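Keeping Pantry Moths Out

Empty the shelves twice a year, once in December. Vacuum the corners and peg holes, then wipe with warm soapy water. Let the wood dry fully before anything goes back.

Freeze new flour for 2 days. Bay leaves do very little — skip them.

Move rice and oats out of paper bags into containers with a lid that seals.

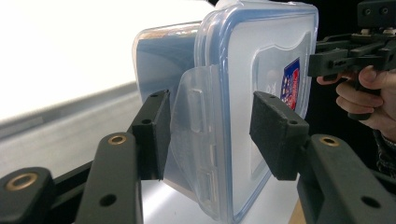

Grestlow Home Pantry Club

Wash lid gaskets by hand and dry them flat.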